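About Sleiman Footwear Repair and Resale

Sleiman is a small shop and workroom in Grirkville. We clean, repair and resell everyday shoes: sandals, slides, sneakers, work boots, school shoes and slippers. We also take in shoes for other people, mostly local residents who want a favorite pair fixed, and a few clothing stores that send us their returns.

The business started as a repair counter at the back of a hardware store on Palstead Road. It had one bench, one stitching machine and a rack for finished work. When the hardware store closed, we took over the lease, moved the counter to the front and turned the rest of the space into a workroom. We still have the original bench. It has been resurfaced twice.

Princess Catacutan manages the shop. She began on the repair counter and learned stitching and resoling there before taking over the day-to-day running of the business. She sets the prices, trains new staff and has the final say on whether a pair is fit to sell.

What we do

Most of our work falls under repair or resale, and the two are kept separate from the time a pair comes in the door. Repairs get a yellow ticket with the customer's name and phone number. Resale pairs get a white ticket with a stock number. A pair never changes color without a call to the owner.

For repairs, we do stitching, gluing, heel replacement, strap replacement and full resoling on shoes that are built to take it. Some molded shoes can't be resoled. If yours are one of them, we'll tell you at the counter and there is no charge for looking.

For resale, we buy from stores and from individuals. We pay by the pair and we pay on the day. We don't buy anything with a cracked sole, a broken strap or heavy odor. Shoes with light marks are fine.

Slides and sandals

Slides make up a large part of what we handle from May through September. They are simple shoes, but they come back to stores for all kinds of reasons. The customer guessed the wrong size, or the strap was too tight across the foot, or they ordered two pairs and kept one. Very few have been worn outside the house.

Each pair is laid out side by side on the bench before anything else happens. We check that the sizes match, that there is one left and one right, and that the straps sit at the same height. Mismatched sizes are more common than you would think, especially in black, where one pair looks much like the next on a crowded shelf. 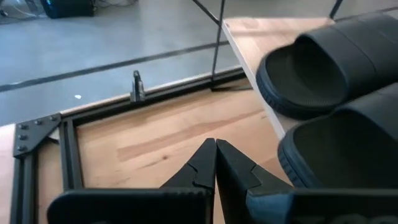

After that comes the footbed. Textured footbeds hold dust and lint in the pattern, so they are brushed dry first, then wiped with a damp cloth and mild soap. We don't soak slides. Water gets into the glue where the strap meets the sole, and the strap can start to lift a few weeks later. The edge of the sole is wiped last, and the pair stands overnight before it is ticketed.

Foam slides are kept away from the heater and out of the front window in summer. We lost a whole shelf of them one July when the afternoon sun came in. They had shrunk by at least a size. The window now has a blind and the shelf holds boots.

Sneakers and boots

Sneakers come apart before they are cleaned. Laces and insoles are washed separately, and the uppers are cleaned by hand with a soft brush. We don't use a washing machine for any shoe, including canvas ones. Customers ask about this a lot. A machine will get canvas clean, but it is hard on the glue and it can twist the heel.

Boots are checked for dry leather and loose stitching. Leather boots are conditioned and left for a day. If the soles are worn but the uppers are sound, we resole them before they go on the shelf and the price reflects that.

The workroom

The workroom takes up 535 square feet behind the counter. Incoming shoes are on the left as you walk in, benches are in the middle, and finished work is on the right by the door to the shop. There are shelf spaces for 278 pairs. When the shelves are full we stop buying until some have sold. Please call first if you are bringing more than a few pairs.

Boxes are kept only for shoes that arrived in them. Everything else is stored in pairs on open shelving, toes facing out, with the ticket on the left shoe. Sandals and slides are stored flat and never stacked, so the straps keep their shape.

Repair customers are welcome to look at the work in progress if it isn't too busy. The stitching machine is loud, so please get someone's attention at the counter before you come through.

Our second location

We opened a drop-off counter in Stunusdale for customers who can't easily get to Grirkville. It takes repairs only. Shoes are driven over to the workroom every Friday and go back the following week, so allow extra time if you drop off there. Resale buying is done in Grirkville, where we have the benches to check the shoes properly.

Prices and pickup

Repair prices are posted at both counters. Any repair over $100 is confirmed with you by phone before we begin, even if you have already been given an estimate. We will also tell you if the repair is going to cost more than the shoes are worth. It's your decision either way, and some people have good reasons for keeping an old pair going.

We hold finished repairs for 60 days and call twice during that time. Please check that we have your current number on the ticket.

Resale shoes can be returned within two weeks if they haven't been worn outside. Keep the white ticket. We can exchange without a receipt, but we need the stock number to give you your money back.

Working here

We hire for the counter and the benches, usually in the spring. You don't need experience with shoes. New staff spend their first weeks sorting, pairing and cleaning, then move on to gluing and strap work. Stitching is taught to anyone who wants to learn it. Ask for Princess at the Grirkville counter, mornings are best.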